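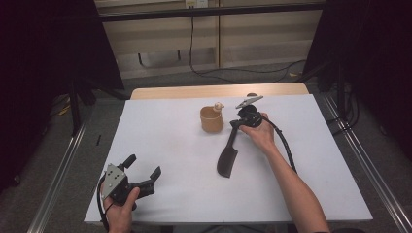

Imtiaz Wijesinghe wrote:

> I put a white board on top of my wooden table last month and I'm not convinced. Small tan pieces are easy to find on it, agreed, but the board creeps whenever I lean on it, and the short containers you recommended tip over if anything tall goes in. What board size are you using, and do you fix it down? Also, does the figure go in the container at the end of the day or stay beside it?

Imtiaz, answers in your order, with one correction to my message in the Akanda thread.

1. Board

Mine is the Cisora, 65 cm on the short side and 8 mm thick. The 5 mm version is cheaper and bows when stored upright. I don't fix it down. Four strips of thin shelf liner under the corners stop the creep on oiled wood; on lacquer you may need a full sheet. Leave a strip of table showing along the far side so you can get your fingers under the edge to lift it.

White is still my choice for tan and beige pieces. Cream is harder, and a cream figure against a white board is easiest to see when light from one side puts a shadow at its base.

2. Containers

My correction: I gave the inside height as 14 cm. That was the Dengate jar. The tan container is much shorter, so a small bear sits in it with the head and upper body above the rim. I prefer that for daily use – you can see who is home without picking anything up.
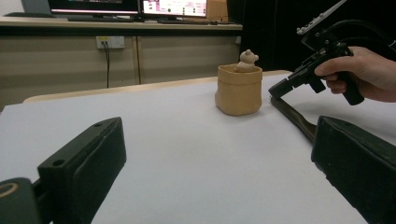
3. Tipping

Tipping comes from the load, mostly. Put the figure in base first and let it rest on the bottom. If it leans on the rim, the whole thing goes over at the next knock to the table. A felt disc inside adds grip, though very little weight. For anything taller than twice the container, use the Wima tray.

4. Where things go

Container near the middle of the board, flat-bladed tool to the right with the handle pointing away from you. Keep the near left corner free, or the left hand has nowhere to work. 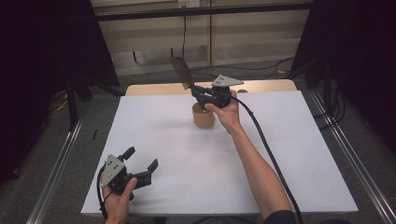 Left-handers should mirror all of that. As for the end of the day, figure in the container, container on the shelf, tool in the drawer. The board gets a damp cloth and stays where it is.

I have 2 spare felt discs if you want to try them before cutting your own. Send me the inside diameter off list.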